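La casa de Grara

Zyanya Aguirre heredó la casa de Grara en julio, junto con una deuda de agua y las llaves de un cobertizo que no abría. La casa era de 1921. Lo ponía en una piedra encima de la puerta, con el uno final más pequeño que los demás números, como si el cantero hubiera calculado mal.

Su tía abuela, Zerrin Ağca, había vivido allí casi toda la vida. Zyanya la recordaba de un solo verano, cuando tenía nueve años y la mandaron al pueblo porque sus padres se estaban separando. Se acordaba del calor, de un perro que dormía debajo de la mesa y de que la tía hablaba poco y cocinaba con demasiado comino.

Llegó en el autobús de la tarde. La mujer del estanco, Omolara Fashola, le dio un sobre con las facturas y le preguntó si pensaba vender.

—No lo sé —dijo Zyanya.

—El de Fernholm ya ha preguntado.

—¿Quién es el de Fernholm?

—Una empresa. Compran casas y las alquilan por semanas. En la calle de arriba tienen tres.

Zyanya guardó el sobre y subió la cuesta con la maleta. La puerta estaba hinchada y tuvo que empujar con el hombro. Dentro olía a cerrado y a jabón. Abrió las ventanas de la cocina, encontró un vaso y bebió agua del grifo, que salió turbia y luego clara.

El primer cuarto

Empezó por el comedor. Había un aparador lleno de manteles planchados y, en el cajón de abajo, sobres con semillas. Cada sobre llevaba un nombre escrito a lápiz: tomate gordo, tomate de colgar, judía de Poston. No sabía qué era Poston. Lo buscó en el teléfono, pero la cobertura iba y venía y acabó dejándolo.

Por la noche llamó a su madre.

—¿Hay algo de valor? —preguntó la madre.

—Manteles.

—Tu tía tenía un reloj.

—No he visto ningún reloj.

—Pues tenía uno. De pared. Sonaba a las horas que no eran.

Durmió en el sofá. A las cuatro de la madrugada la despertó un golpe en el tejado, después otro, y luego nada. Se quedó mirando el techo hasta que empezó a clarear.

La vecina

Tülin Karakaya vivía en la casa de al lado y se presentó a la mañana siguiente con dos huevos en la mano. Los dejó sobre la mesa y se sentó sin que se lo dijeran.

—Los golpes son de las piñas —dijo—. El pino de detrás. Tu tía quería cortarlo y no lo cortaba nunca.

—¿Usted la conocía mucho?

—Cuarenta años de pared con pared. La oía toser y ella me oía a mí la radio.

Zyanya hizo café. Le preguntó por las judías de Poston y la vecina se rió.

—Poston era un hombre. Vino a trabajar en la carretera y alquiló el cuarto de arriba. Traía las judías en una lata. Se fue al cabo de dos inviernos y las judías se quedaron.

—¿Y ella?

—Ella también se quedó. Las plantó todos los años.

Tülin se terminó el café, lavó la taza y la puso boca abajo. En la puerta dijo que la llave del cobertizo había que girarla al revés.

El cobertizo

Giraba al revés, en efecto. Había una azada, una bicicleta sin ruedas, cañas atadas con alambre y el reloj de pared, envuelto en una manta. Zyanya lo llevó a la cocina y lo colgó de un clavo que ya estaba allí, en un rectángulo de pared más blanco que el resto. Le dio cuerda. El reloj anduvo un rato y se paró.

Por la tarde vino el hombre de Fernholm. Llevaba una carpeta y zapatos limpios. Recorrió la casa deprisa, midió el comedor y dijo una cifra. Era más dinero del que Zyanya ganaba en dos años.

—Habría que tirar este tabique —dijo él—. Y el pino, claro.

—¿Hasta cuándo tengo?

—Hasta final de mes.

Cuando se fue, ella se sentó en el escalón de atrás. La tierra del huerto estaba dura y llena de hierba. Probó con la azada en una esquina, sin cambiarse de ropa, y cavó hasta que le salió una ampolla.

La habitación de arriba

Había dejado ese cuarto para el final. En el pueblo seguían llamándolo el cuarto de Poston. Subió con bolsas de basura y una escoba, y lo primero que hizo fue llamar a Nkechi Abubakar, su compañera de piso en la ciudad, para no estar sola mientras abría los cajones.

—¿Qué ves? —preguntó Nkechi.

—Una cama. Una cómoda. Nada raro.

—Abre la cómoda.

Los cajones estaban vacíos menos el de arriba, donde había una lata redonda con la tapa oxidada. Se sentó en el borde de la cama y la abrió haciendo palanca con una moneda. Dentro quedaba un puñado de judías blancas con una mancha marrón y un papel doblado con la letra de su tía: sembrar en mayo, no regar de más.

—¿Ya está? —dijo Nkechi.

—Ya está.

—Yo esperaba una carta.

—Yo también.
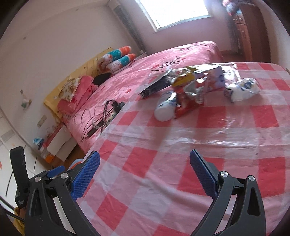

Final de mes

El hombre de Fernholm llamó por la mañana. Zyanya estaba en la cocina, con el teléfono entre la oreja y el hombro, intentando abrir un bote de lejía.

—De momento no —le dijo.

—La oferta no se va a repetir.

—Bueno.

Pagó el agua en la ventanilla del ayuntamiento y compró un candado en el estanco. Omolara le preguntó si se quedaba a vivir. Zyanya le contestó que volvía a la ciudad en el autobús de las seis, que tenía trabajo, que vendría en mayo.

Dejó la llave a Tülin Karakaya y la lata encima del aparador. El reloj dio las once cuando ella cerraba la puerta. Eran las cinco y media.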